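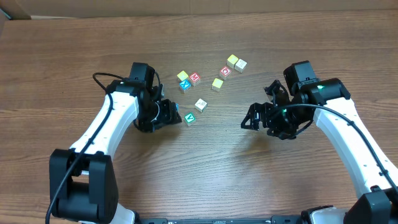
3. The cubes and the table

The sorting task uses small cubes on a brown wooden tabletop. Nine cubes were laid out for the trial layout, scattered over the middle and the far side of the table. We chose cubes because every group on the Trarside module could get hold of them, and because a cube has no front or back, so there is less to argue about when deciding whether it has been put down properly.

The table was kept as it was. We discussed covering it with plain card, as the Crenshaw group did in their report, but the grain runs from side to side and was useful as a rough guide when setting cubes out again between trials. The drawback is the sheen on the surface. The middle of the table looks paler and greyer than the top and left, and this affected our notes on colour more than we expected.

3.1 Setting out

Each trial started from a scattered layout. Our rules were:

No cube touches another cube.
No cube sits within 41 mm of the table edge.
The layout is drawn on the record sheet before the trial starts.

The first rule was added in June, after two early layouts had cubes side by side and the results could not be compared with the rest. Those two trials are left out of the tables in section 4.

3.2 Record sheets

We used the Jaltunov sheet from the module handbook, with one extra column for the order in which cubes were picked up. Positions were written to the nearest centimetre - anything finer took too long and the drawings did not agree with each other anyway. A trial was stopped at 300 seconds whether or not the sorting was finished.

The sheets were typed up in Lerkolex at the end of each session. The full set comes to 1460 rows, of which 1000 are used in the analysis. The others are practice runs, the two trials mentioned above, and rows where the pick-up order was left blank.

3.3 Problems with the layout

Cubes on the far side were harder to place from the drawing than cubes in the middle. The person setting out had to lean over the table, and small errors crept in. We tried marking the spots with pencil dots but these were difficult to find against the dark lines in the wood. Masking tape was ruled out as it would have changed how the cubes slid.

For the second round we would keep the same cubes and table, and draw the layouts on squared paper at full size.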